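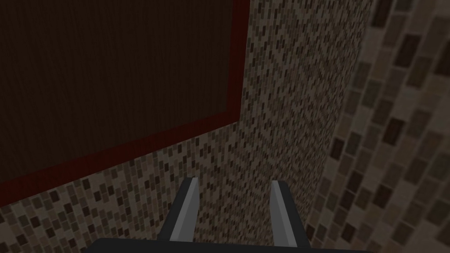 Why is our front door so loud? A project on noise in student houses

I picked this topic because I live in it. Our house has five people and one very heavy front door, and from September onwards I was woken up by it more or less every night. So when we were told to measure something in everyday life, I didn't have to think for long!

What I did

I borrowed a sound meter (a Nodura, the cheap one the department lends out) and left it on the landing for 20 nights. Each time it went over the limit I'd set, it saved the time, and in the morning I asked my housemates what they'd been up to. They got quite sick of me by the second week. I also sent a questionnaire to other student houses and got 40 back. 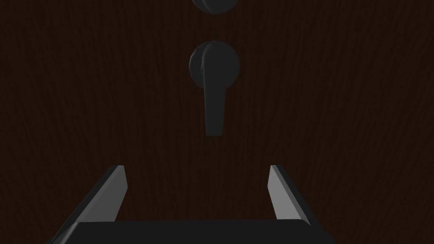
Fig. 1. Dark wood door with round fixture.

What I found

Doors came top, then stairs, then the kitchen. Music was way down the list, which surprised me, as it's what the neighbours always complain about. The worst time was just after 2 am on Thursday (student night at Omel, so no mystery there). Most people in the questionnaire said they let a door swing shut behind them without thinking about it, and I do it too. 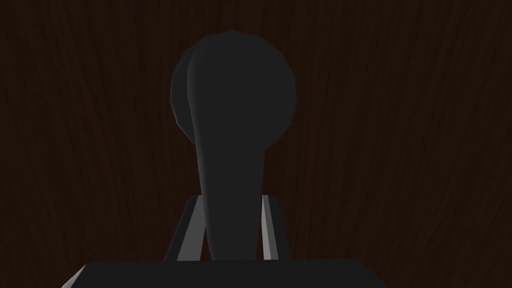 Fig. 2. Handle, close up.

What I'd change

The meter only gave me loudness, so a cough right next to it looked the same as a bang downstairs. I'd want two meters next time, and a proper diary sheet. We did stick felt strips round the frame at the end and it sounds softer to me, but I ran out of nights to test it.

Comments

same in ours, it's the bathroom door though

Did you try a slow closer? We've got one and it's great

Felt strips fall off after a month, sorry!!

Recent projects
Does the Hunis bus ever come on time?
1000 cups of tea: a kettle diary
Growing cress in the dark
Sugawara Hall and its cold corridors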